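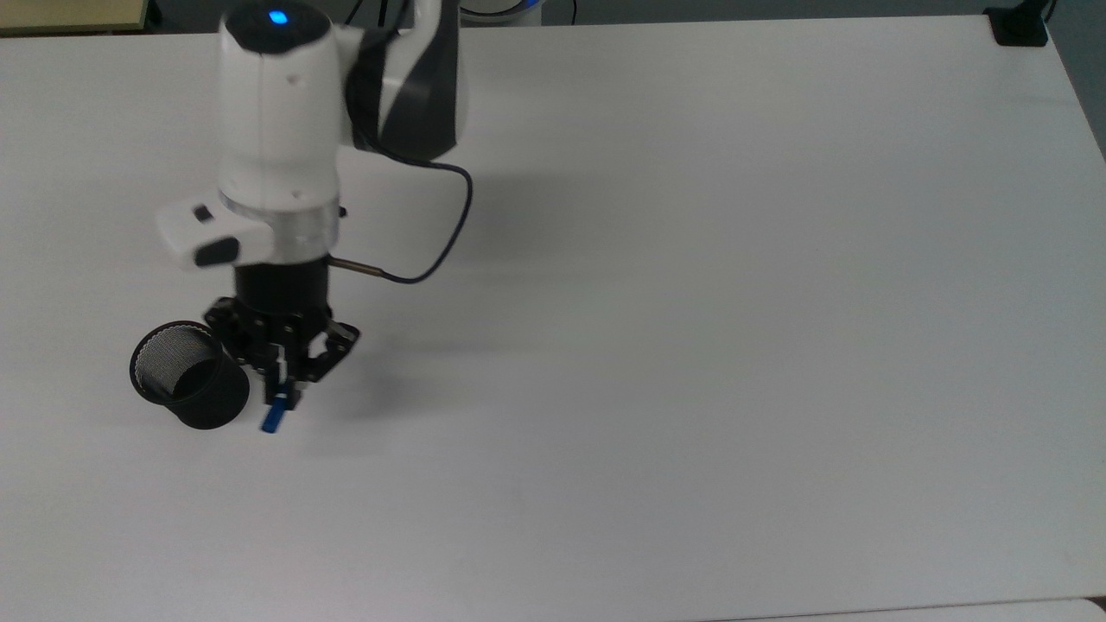
The pen cell has been stopping on cable strain again, and I have now spent enough evenings on it to write the fault up properly. Last time I fixed something like this and kept no notes, and in June I had to work it all out a second time.

The setup is the one from earlier posts. One arm, one two-finger gripper, a mesh pen cup, a pen. The task is pick and return: take the pen out of the cup, hold it, put it back, and tip or move the cup between cycles so that the start position changes. Sequencing runs on Birnonia, which I still like, and the gripper driver is the Gemley one with my patches on top. The arm itself has given me no trouble.

The symptom

The gripper drops off the bus in the middle of a move. Birnonia logs a lost heartbeat, waits out the timeout, and puts the arm into a protective stop. The fingers stay where they were, so if there is a pen between them it stays there. Power-cycle the tool output, reactivate the gripper, and everything works again for anywhere between three cycles and a few hundred.

My first long run was set for 1000 cycles. It stopped at cycle 107. I restarted it without changing anything and it got well past that before stopping the same way.

What I checked first

Driver timeout. The Gemley default is short, and I had seen false dropouts from it before on a loaded machine. I raised it. The stops came later by exactly the amount I had added to the timeout, so the heartbeat really was gone and not merely slow.

Supply voltage at the tool. I logged it for a whole evening. No sag on grip, no sag on release.

Grip force. The mesh cup deflects a little when pinched by the wall, and I thought the driver might be choking on a stall condition. I ran empty-handed cycles with the same path. Same fault, so force was out.

Firmware. I rolled back one version, got a stop within the hour, and rolled forward again.
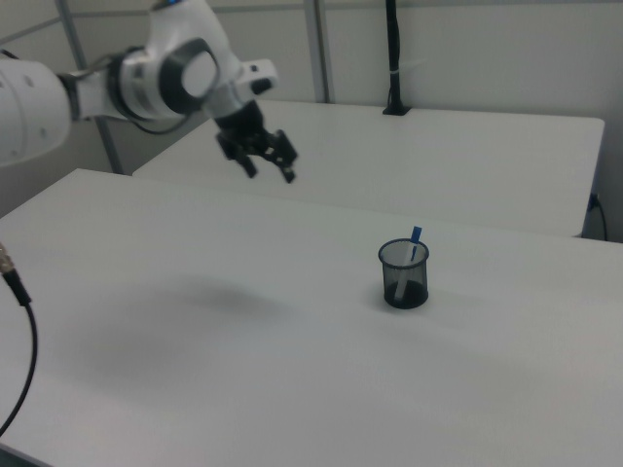

Gripper open, pen in the cup.

After that I did what I should have done on the first evening and plotted the joint angles at the time of each stop. Everything that failed had the last wrist joint turned past 90 degrees from its home position, in the same direction. No stop had ever happened on the other side of home. Runs where the cup happened to land in places that kept the wrist near neutral were clean from start to finish, and this explains why the fault looked random. The cup position was random and the fault was following it.

So: the cable. The gripper lead leaves the wrist, makes a free loop, and goes into a connector on the side of the gripper. The loop has to take up all of the rotation of the last joint. At neutral there is plenty of slack. Past 90 degrees the loop flattens and the pull arrives at the connector sideways. I could reproduce the dropout by hand with the arm stopped, brakes on, pushing the lead sideways with one finger while watching the bus status. It took a few tries and then it was repeatable.

I opened the cable-side plug. One conductor had gone at the crimp, with the insulation still intact and holding the ends near each other. It read as good on a meter in any relaxed position. A continuity check on a straight cable on the bench tells you nothing about this kind of break, and I had done exactly that check and crossed the cable off my list.

The part that bothers me

A lost gripper with the arm in protective stop is harmless on a table like this. Losing it in the other order is less so. In two of the logs the arm kept moving for the full length of the timeout after the last good heartbeat, including the part of the path where it comes down toward the cup. With my longer timeout that was enough travel to matter. I had made the diagnosis easier and the behavior worse in a single edit and then left it in for days.
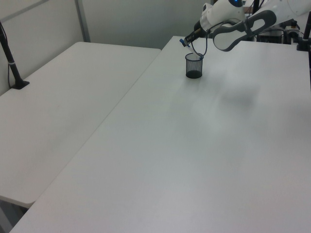
The timeout is back at the default. I also added a separate check that runs before any downward move: read the gripper status, compare the position with the last commanded value, and refuse the move if the reply is missing or stale. It costs a little time per cycle and I don't care. A fault during the descent now triggers a stop at the controller directly, without waiting for Birnonia to notice.

On recovery, the old routine reactivated the gripper automatically after a restart. Reactivation makes the fingers open and close through full travel. If there is a pen in them it gets dropped, and if there is a hand nearby it gets surprised. Reactivation now needs a confirmation from the operator, with the arm stationary.

Mechanical changes

New cable from Björklund, same length as before, with a molded plug instead of a crimped one. I am limiting the last joint to 90 degrees either side of home in software. The planner finds another approach for nearly every cup position, and it rejects the rest with a message I can read.

I also looked at the Cultilura strain relief bracket that a couple of people recommended in the comments. It would move the bending away from the plug, but it adds width beside the fingers and I would have to redo the collision model. Maybe later.

Results

1070 cycles since the cable swap, no lost heartbeats, with the joint limit and the descent check both active. I know I changed more than one thing at once. The old cable is in a bag with a label on it, and if I get time I'll put it back on with the joint limit in place and see how long it lasts.

Patches for the Gemley driver are in the usual place. The descent check is a separate file and needs the status poll turned on, which is off by default.

Posted Aug 9, 2022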